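How to Move Your Irkent Save to a New PC
By Gillespie Ritchie | 15 November 2019

Irkent has no cloud saves on PC, so you have to copy the files yourself. You need a USB stick with 310 MB free. Update the game on both machines before you start.

1. Close Irkent and the Koltell launcher.
2. Open Documents, then Koltell, then Irkent.
3. Copy the whole Saves folder to the stick. If you play the Zokora expansion, copy the Zokora folder too.

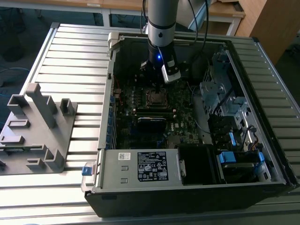
Open desktop tower with a green motherboard

4. On the new PC, start Irkent once, get to the main menu and quit. The game makes its folders at this point.
5. Paste your files in and choose Replace.
6. Start the game and pick Continue.

If you get error 1111, the two versions don't match. Update again and repeat steps 5 and 6.

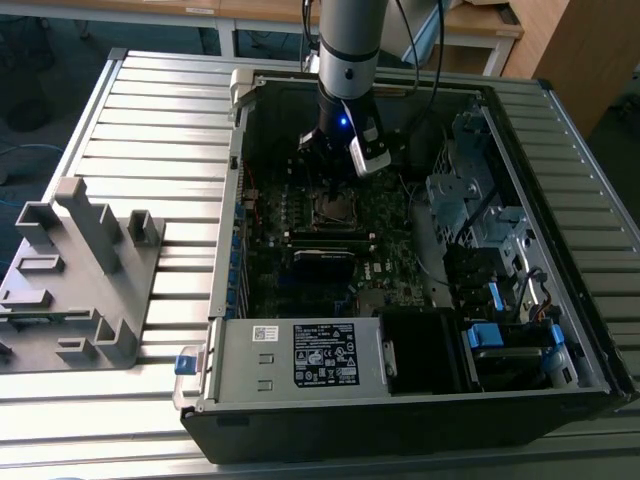 Will my Talebi character come across too?
Only if you unlocked Talebi in the main campaign. Characters made in Arena mode are stored in a separate folder called Arena, so copy that one as well.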